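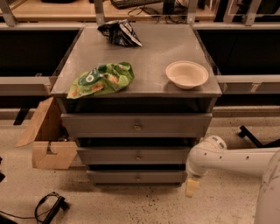
The Olari three-drawer chest in gray, with a bowl and a couple of snack bags on top.

Olari Three-Drawer Chest, Gray: Review

We bought the Olari in June as a side chest for the break area. It replaced a wire shelf that everything fell through. I have used it most working days for 11 weeks, which is long enough to have opinions about the drawers and the top.

Assembly

The chest comes flat in one carton. Everything was in there except one drawer screw, and Monura, the store we ordered from, mailed a replacement without any argument. Yusri Teoh and I put it together in 73 minutes. The instructions are drawings only. Step 9 shows the drawer runners from behind, and we put the first pair in backward because of it. If you are working alone, build the drawers first and the body last. You will need your own Phillips screwdriver.

The top

The top is a plain flat rectangle with a slight shine. It has room for a bowl and a few bags of chips with bare surface left over, so as a snack station it is big enough. It would be tight for a printer. The front edge sticks out a little past the drawers. I like that, as it gives you something to hold when you shift the chest, though there is no raised lip and a bag pushed too far forward will hang over the edge.

Cleaning is easy. Salt and crumbs come off with a damp cloth. A coffee ring I left overnight needed dish soap and a second pass. Under a ceiling light the surface does show reflections, and finger marks along with them.

Knobs and finish

Each drawer has a single small round metal knob in the center of the front. They are comfortable enough for an empty drawer. With a full one I would want something larger to grip. The knob on the middle drawer worked loose in the second week and had to be tightened from inside. It has stayed put since then.

The gray is even on all the fronts. Ours stands on a speckled beige concrete floor and the color goes well with it. The feet took a folded piece of card to stop a small wobble, but I blame the floor for that.

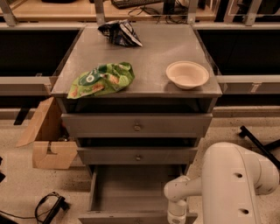
The drawers

All three run without sticking. The bottom one comes out far enough to reach the back of it, and it has a flat base that takes stacked packets well. The inside is gray too. There is no soft close, so a hard push makes a bang. They also don't always shut fully on a light push, and I often find one standing open a little.

Load is the weak point. Dušan Tichý filled the top drawer with canned drinks and the base bowed by the next morning. We moved the cans to the floor and it went mostly flat again. Keep to light things.

Price

We paid 835 crowns for it on sale. At that price I would buy it again for snacks, paper goods or cables. For tools or anything heavy, look at the Mikuš chest, which costs more and has thicker drawer bases.

Rating: 4 out of 5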